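3.2 What people do with cushions

I went into this part of the study thinking cushions would be the boring bit. We had 39 households in the Drenine sample, and I'd planned maybe a paragraph on soft furnishings before getting to shelves and drawers. Then I started reading the tidying diaries and, well, cushions were everywhere! People wrote about them more than they wrote about dishes. One woman in Flindgate moves hers four times a day (sofa, floor, sofa, bed) and has strong feelings about every stop.

So I went back through all 400 diary entries with Orsolya Bozsik, and we pulled out every line that mentioned a cushion or a pillow. That gave us 78 entries to work with, coded by hand over most of March.

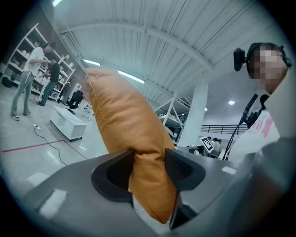 Figure 4. Orange-tan cushion, held upright.

Plumpness was the thing our diary keepers cared about most. They used words like "full," "proud" and "not sad," and a flat cushion was often enough to make a room count as untidy, even with the floor clear. Plain covers came up a lot here, because creases show on them so easily. Take the cushion in Figure 4: it bulges out on both sides of where it's held, the fabric folds near the bottom, and the upper corner is a little squashed. Several people told us they'd fix a corner like that before sitting down - one calls it "pulling the ears up." The stitched seam matters too. Quite a few households line the seams up with the sofa arm, and the Vumavbridge group did it almost without exception.

Where the cushion ends up is a separate question, and I don't think our coding handles it very well. We marked "put away" and "put back" as the same action at first, which was a mistake on my part. Putting back means the sofa. Putting away could mean a closet, a chest or the spare room, and people only seem to do it when guests are staying over. I come back to this in Section 4.1, along with the blankets.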